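Search this forum
Search

Greenwood merger vote — what changes for us?

gkettle
The council paper dated 3 December 2018 says Stimville would take over our planning and road budget from June. Population of Greenwood is given as 2,058. Does anyone know if we keep our own mayor?

MuchenX
No. We get 2 seats out of 12 on the joint council. The mayor's post goes.

clegg_c
Two seats is fair for a place our size. We can't fill the ones we have now. Last election three people ran unopposed.

mei.ferreira
I don't agree. Roads on our side of the river will go to the bottom of the list. My sister lives in Brarkovance and they waited two winters for a culvert after their merger. I read the whole paper last night between loads of laundry.
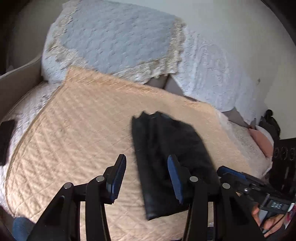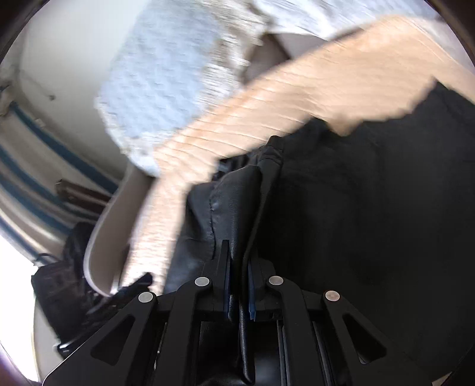
The part on staff is very thin. It says the town office stays open "as required" and gives no hours. I'd want that in writing before I vote for anything.

clegg_c
Brarkovance had no money before the merger either. You can't blame all of it on that.

gkettle
Is there a minimum turnout?

D_Murin
The petition needed 2,000 signatures across both towns. I can't find a turnout rule for the vote itself — the clerk should know.

MuchenX
I'll ask at the office and post what they say.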